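Norma Plelby 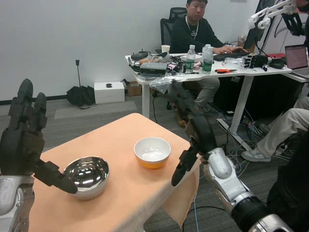
La norma Plelby es un conjunto de reglas de buena práctica para el trabajo con robots de dos brazos en mesas de ensayo. La redactó Si-woo Moon en Drodcombe y la mantiene la firma Solgate. La edición vigente es del 14 de octubre de 2023.

Consta de 3 partes: zona de trabajo, objetos y supervisión. La segunda admite vajilla de acero o cerámica y fija en 326 gramos el peso máximo por pieza. La tercera exige un operador con acceso a la parada de emergencia y limita cada sesión continua a 2 horas.

El anexo Tikkanen, añadido en marzo, regula el tendido de cables y pide conservar los registros durante 10 años.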